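Jaltcombe Adds Scheduled Publishing and Comment Review to Raltix

Jaltcombe today announced a new release of Raltix, its web-based tool for businesses that run several social media pages at once. The release adds scheduled publishing across all connected pages, a shared review screen for comments, and a change to the way page roles are assigned. It is available to all current customers at no added cost.

Until now, Raltix users could write and save posts in the tool but had to publish them one page at a time. With the new release, a post can be written once, adjusted for each page, and set to go out at a chosen hour. Times are shown in the local time zone of each page, so a company with stores in several states can set a 9 a.m. post and have it appear at 9 a.m. in each market. A scheduled post can be edited or pulled at any point up to the minute it goes live.

Scheduling was the most requested change in a customer survey Jaltcombe ran in April. The company received 338 responses, and 125 of them listed scheduling first. Comment review came second.

The new review screen gathers comments from every connected page into a single list. Comments can be sorted by page, by date or by the person assigned to answer them. A comment that has been answered is moved out of the main list but stays searchable. Customers can also set up a list of words that will hold a comment for review before it appears – the list can be shared by all pages or kept separate for each one.

Illano, a home furnishings retailer with 40 store pages, tested the release for six weeks before launch. During the test its staff scheduled 2184 posts through Raltix and used the review screen for all customer comments.
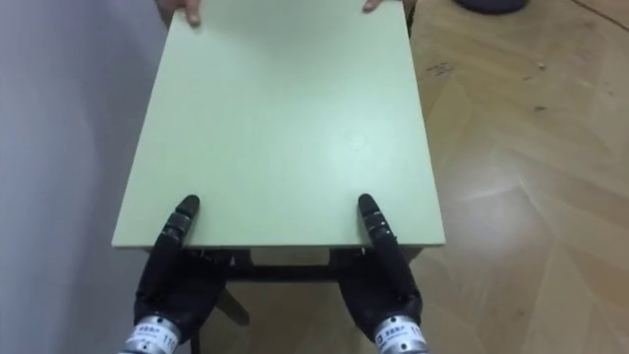

The team at Illano reported that the largest change was in the morning, when store staff used to sign in to each page in turn to look for overnight questions. With one list to work from, the retailer said, questions about delivery and returns now go straight to the people who can answer them, and the stores no longer reply twice to the same customer. Illano also asked for a way to mark a comment as waiting on a store manager, and that option was added before the release was finished.

Page roles have been changed as well. Raltix previously had two roles, owner and editor. There are now four: owner, editor, writer and reviewer. Writers can create and schedule posts but need an editor to approve them. Reviewers can answer and hide comments and have no access to posts. Existing accounts keep their current roles until an owner changes them.

Gavalas, the design agency that builds page templates for Raltix, has updated its full template set to work with scheduled posts. Templates already in use do not need to be reinstalled. Customers who have edited a Gavalas template by hand should open it once in the preview window and save it again before scheduling a post with it.

The release runs in all current desktop browsers. Scheduling is not yet part of the Raltix phone app, though posts scheduled from a desktop can be viewed there.

About Jaltcombe
Jaltcombe makes publishing and page management software for retailers, restaurants and service businesses. Its main product, Raltix, is sold by monthly subscription with no limit on the number of users per account. New customers can try Raltix free for two weeks. Setup guides for the new features are in the Help section of every account, under Release Notes.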